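Automation at Work, Week 4: What Changes for the People
Course notes, 20 Jun 2019
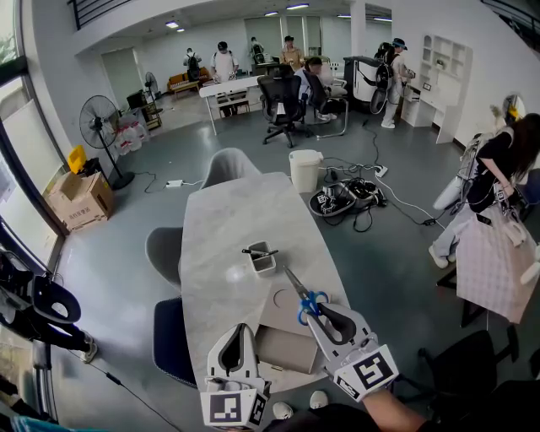 Last week we looked at the cost of machines. Now we take the side of the worker. When a company automates a task, the task seldom disappears whole. It is cut into smaller pieces, and some pieces stay with people. Often these are the pieces that were never written in any job description.

Our case is Rukar, a packing firm with 500 employees. In May it moved 2 of its lines to the Bovlow system. Before this change, each worker opened cartons, checked the goods and closed the cartons again. Afterwards the machine did the closing, and the worker only opened and checked. Management expected the work to become lighter. The workers said it was lighter for the arms but harder for the head — they could no longer choose their own speed.

Please keep these 3 questions in mind when you read the case:

Who teaches the machine? A skilled hand knows how to hold a tool, and this knowledge has value. At Rukar the people who showed their movements to the engineers received the same pay as before.

Who repairs small errors? If a carton is jammed, somebody must leave another job to free it. This labour is often missing from the reports.

Who decides the speed? Compare Rukar with Aliyu, where the team can slow the line without asking a supervisor.

A word about vocabulary. "Deskilling" means that a job needs less knowledge than before. "Reskilling" means that the worker learns something new. Both can happen to the same person in the same year — be careful with authors who use only one of them.

Reading for next week: the Rernano case, first 4 sections. Bring one page of notes on how the night shift was organized.

2 comments
3 shares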